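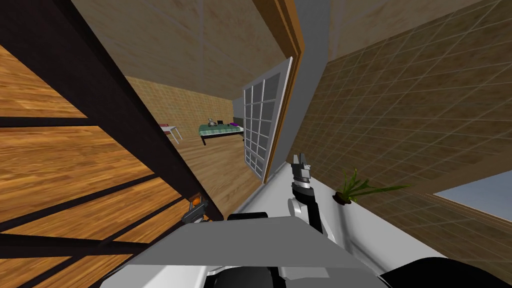
Obinna Ogundipe objects that a gallery of remote-control sessions should list the control mapping first, and that a reader can't judge a demonstration without it. The mapping is therefore given before the notes.

Moneck simulation, teleoperated demonstrations, 2022-03-01

Left controller to left arm, right controller to right arm. Triggers close the grippers. The base is driven from the thumbstick and holds still while either arm is being commanded.

Simulated home interior, two-arm robot. One gripper is raised in front of the open glass-paned door; a bed is visible in the room beyond.

Set size: 1212 demonstrations, 9 operators. Joint positions and gripper state are logged at 10 Hz. Scripts are in the Raken folder.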